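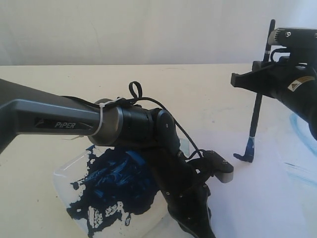 September 23, 2018

Zotanine trial kit, bench notes. Second session on painting. The order decision is due before the Flirholm visit, so I'm putting down what we have so far.

Setup: two arms, blue paint on clear plastic, white paper on the right. The arm on the right holds the brush upright and does the strokes. The vendor's grip preset for thin handles is set too light out of the box; I raised it by 2 steps and saved it as a new profile.

Runs: 13 attempts logged, 7 usable. Most of the bad ones were brush height. Start too low and the bristles bend over and the stroke goes wide, then fades to wisps. Brito's height calibration routine helps but has to be redone after every brush change - the manual says once per day, and I don't agree.

Cable: the white zip tie at the wrist collar holds. Left a loop above the wrist for slack. Tail still needs trimming. The kit should ship with proper clips, will put that in the review.

Software: Skarkex logger stopped at sample 338 on one run with no error message. Restarted, fine after that. Same fault we reported in May, ticket still open.

To do:
- smaller puddle of paint, it spreads too far on the plastic
- stiffer brush, same handle thickness
- ask Zotanine for the price of spare gripper fingers
- repeat the curved stroke at half speed
- tape the paper corners before the next set

Leaning toward keeping the kit if the logger gets fixed. Not signing the service plan yet.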